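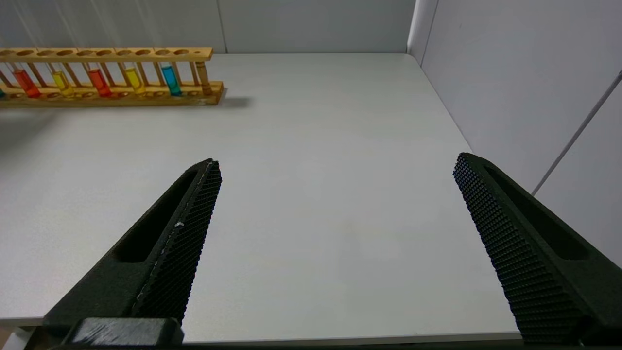
Wanted: patient people to watch grippers pick up test tubes

Posted 20 July 2019 by the Truneo bench team
14 shares | 3 comments

Truneo is looking for 20 people to help us compare grippers in August, at our workshop in Killen. No experience is needed. A high tolerance for watching the same thing go slightly wrong would be an advantage.

The question is simple enough to have kept us arguing since spring. We have two sets of fingers for the same arm. The Grgić pair is black, with long slots down the outside and pads covered in tiny raised bumps. The Skollov pair is smooth, soft and costs a good deal more. Both makers' fingers are supposed to lift a glass tube out of a wooden rack and put it back without drama. Everyone here already has a favourite, so our opinions are worthless and we would like to borrow yours.

What you would do

You drive the arm with a hand controller and a screen showing the view from the wrist camera. You take coloured tubes out of the rack and move them to whichever hole the sheet tells you. After each block of 23 moves you fill in a short form, have a biscuit and swap fingers. We won't tell you which ones we prefer. You will probably guess from our faces.

A session lasts 100 minutes, including the practice run and the biscuit. You can stop whenever you like and still be paid.

Who we want

Adults with ordinary eyesight (glasses are fine) and the use of both hands. Left-handers are very welcome, as the controller was plainly designed by someone who had never met one. If you have worked with robot arms for a living, please sit this one out. Gamers may apply, but should know that there is no score and the music is our compressor.

The liquid in the tubes is water and food dye. It will not hurt you. It may do something to a white shirt.

What you get

£23 for the session, plus bus fare. Tubes broken in the course of duty are on us. Our own staff have already managed 430 practice moves and are in no position to criticise.

How to apply

Write to the bench team through the Truneo contact page with "Fingers" in the subject line. Say which hand you write with and whether mornings or afternoons suit you. We reply to everyone, though not quickly.

3 comments

benchpress_ken
Is there a minimum age? My son is 16 and better at this sort of thing than any of you.

Truneo bench team
18, sorry. We don't doubt it.

mossy
Left-handed and applied. What kind of biscuit?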